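Idard Library Newsletter
February 20, 2020

The Tea Table Is Back, and It's Bigger

If you came through the Idard branch any afternoon last winter, you probably smelled the tea table before you saw it. Well, it's back! We put the kettles on again this month in the reading room, and I could not be happier about how it's going.

For anyone new to town, the idea is simple. From two to five, there is free hot tea by the tall windows, and you are welcome to sit with it as long as you like. Bring a book, borrow a book, bring your knitting, stare at the snow on Vergara Street. Last season we poured 1289 cups between the first frost and the end of May, and that was with two kettles and one very tired extension cord (now retired, thank goodness).

We have four kettles this year, all on their own outlets, and a much better range of tea. The black tea is still the strong one from the Tumavton co-op, the kind that can take milk and not go gray. There's a peppermint that clears your head wonderfully, a rooibos for people who want to sleep at night, and a smoky one that half the regulars adore and the other half say tastes like a campfire. I'm firmly on the campfire side. Try it with a little honey before you make up your mind!

The biggest change is the cups. We used to have foam ones, and the big trash can by the copier was full of them every night. We've moved to paper, and we keep a shelf of donated mugs for anyone who would like to use one and rinse it after. The mug shelf has become a thing of beauty all by itself. There's one shaped like a trout.
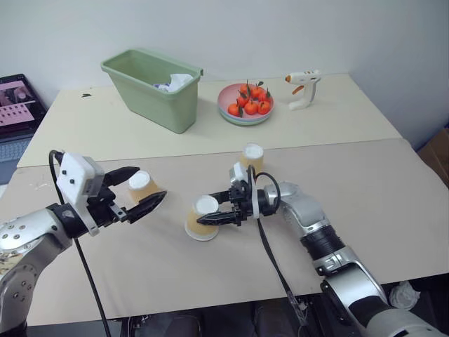 One reader, Niteo Street, wrote in to ask whether the paper cups can go in the green bins at home, and added that the mugs are nicer to hold anyway but that the trout is always taken by half past two. The answer on the cups is no, please leave them here with us. The green bins are for yard waste and kitchen scraps only. As for the trout, all I can suggest is getting here early.

We've also paired the tea with a shelf of books that seem to go well with a long sit. At the moment it leans toward polar journeys, old cookbooks and mysteries set on trains, and it empties out so fast that I've been refilling it before lunch. If you have a favorite cold-weather book, write the title on a slip and drop it in the tin next to the sugar. The slips so far have been terrific. Somebody put down a 506-page history of salt with three exclamation points after it, so I took it home, and I've been reading bits of it out loud at supper ever since. The chapter on herring is wonderful.

A few practical things. Lids are in the basket, and please use one if you're carrying your tea back to the stacks. Tea is fine at all the reading tables but has to stay away from the public computers and the map cabinet. Kids are welcome, and there's lukewarm cocoa for them on request at the front desk. We can use more honey, any kind, sealed jars only.

We're hoping to pass nearly 1000 cups before the clocks change, which would put us well ahead of last year. Come by and help us get there. The kettles go on at two, and the window seats with the good light are usually free until school lets out.

Related items
Winter hours at the Idard branch
Map cabinet reopens after repairs
Seed swap returns in May
Large print mysteries: new on the shelf

Get this newsletter by email. Enter your address to subscribe. You can unsubscribe at any time.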